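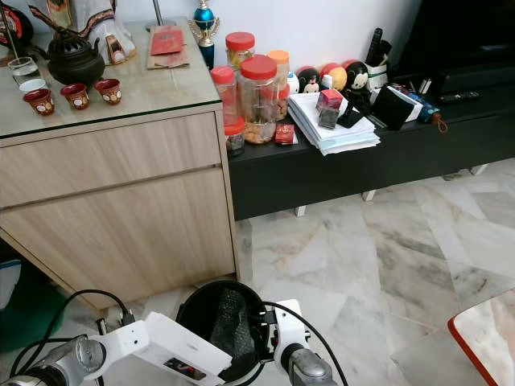
Théière

La théière est un récipient à couvercle, anse et bec verseur, servant à infuser les feuilles de thé puis à verser la boisson. A distinguer de la bouilloire (qui va sur le feu) et du samovar, qui garde l'eau chaude. En général.

Origine

Apparition en Chine, sous les Ming, quand le thé en feuilles entières remplace le thé compressé ou battu en poudre. Avant cela, infusion directement au bol. Les premiers modèles connus viennent de Yixing, dans le Jiangsu : argile non émaillée, petite contenance, souvent prévue pour un seul buveur. Arrivée en Europe au XVIIe siècle avec les cargaisons de thé. Les potiers hollandais puis anglais copient d'abord les formes chinoises, la porcelaine dure n'étant produite à Meissen qu'au début du XVIIIe.

Matériaux

Terre cuite poreuse : s'imprègne avec le temps, à réserver de préférence à un seul type de thé. Porcelaine : neutre, facile à rincer. Fonte : au Japon, le tetsubin est à l'origine une bouilloire ; les versions émaillées à l'intérieur, vendues comme théières, ne vont pas sur le feu. Argent : bon conducteur, d'où les anses en bois ou les bagues isolantes en ivoire des services anciens. Verre : permet de suivre l'infusion, mais refroidit vite.

Forme et versement

Le petit trou du couvercle laisse entrer l'air, sans lui le jet s'interrompt. L'ouverture du bec doit arriver au moins à la hauteur du bord, sinon la théière déborde au remplissage. Le filtre est percé dans la paroi, à la base du bec, ou amovible. L'anse peut être latérale, arrière ou en arceau - cette dernière fréquente au Japon.

Le bec qui goutte est un défaut ancien et abondament étudié. L'« effet théière » désigne la tendance du liquide, à faible débit, à coller sous le bec et à couler le long de la paroi. Une lèvre à arête vive le réduit.

Collections

Le fonds Tallidell, réuni par Magdolna Bognár, compte 418 théières, dont 336 en céramique. Catalogue établi par Ward Schouten, classement par forme de bec et non par pays, ce qui lui a été reproché. Une cinquantaine de pièces est visible, le reste en réserve - visite le dimanche seulement.

Entretien

Rinçage à l'eau claire, séchage couvercle ôté. Pas de savon sur la terre poreuse. Le dépôt brun des porcelaines part au bicarbonate.

Voir aussi : gaiwan, samovar, kyusu, cérémonie du thé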